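Okley Packaging Text Corpus

Version 2, November 18, 2022
Maintainers: Tihomir Nedeljković, Rohani Hidayat

Summary
Okley is a collection of short texts copied from retail packaging, with language tags and spelling notes. It holds 3000 entries, of which 835 are in more than one script. It is meant for work on line breaking, font fallback and search.

Entry format
Each entry is one line of UTF-8 with four fields separated by tabs: id, script, text, note. Line breaks on the pack are stored as a vertical bar. Badges and percentages are kept as separate entries - they are not joined to the main text.

Gift packaging often sets large calligraphy and small label text on the same face. The two are given separate ids and share a group number in the note field.
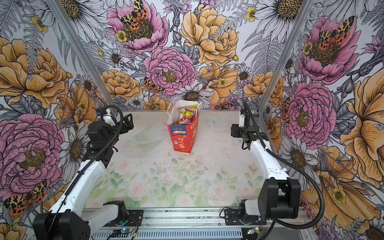

Known problems
- Calligraphic forms are stored as their standard printed characters, so stroke variants are lost.
- 107 entries have no script tag. The loader skips them unless --keep-untagged is set.
- Traditional and simplified forms are not merged.

Changes since version 1
Duplicate ids removed. Turkish entries checked again by Şükran Yazıcı - dotted and dotless i were mixed up in the September build.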